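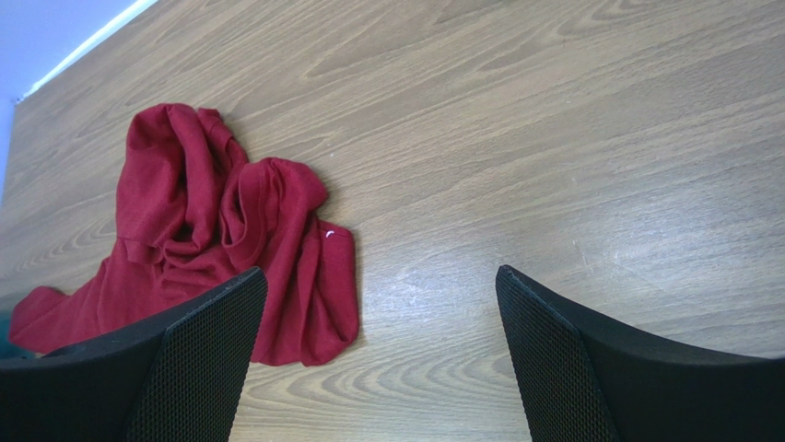 How much should one load of cotton laundry weigh before it goes in the washer?
Weigh it dry, and keep it under the limit printed on the machine's door. For the practice room washers, a load is 3,000 grams for everyday cottons and 2,000 grams for towels or anything with a deep dye.

Textile Care, Unit 4: Sorting and Folding Dark Colors

Reds, burgundies and navy blues are the colors most likely to bleed. Sort them out first and keep them apart from whites and pastels for at least the first few washes. Read the care label on every piece. If the label is missing or too faded to read, treat the item as cold wash only.

Bleed test
Wet a corner of the fabric and press it between two layers of white cloth. Leave it for 22 minutes. Any color on the white cloth means the piece is washed alone. Write the result in your log along with the fiber content.

Folding
Shake the piece out and lay it flat on the table. Smooth from the center toward the edges with the side of your hand. Creases left in at this stage will still be there when you open the item again.
Shirts: face down, sleeves in, sides to the middle, then fold up from the hem.
Hand towels: lengthwise in thirds, then in half.
Do not fold anything that still feels damp at the seams.

Supplies
Stillix detergent is on the shelf by the sink. Use the small scoop, level. The Gollach drying racks fold flat and go back behind the door. Wipe the table before you start, and again if a dark fabric has been on it wet.

For next time
Read the Pruvost handout on fiber types and bring one dark cotton item from home. Logs are due at the start of class. The log counts for 22 points out of 200.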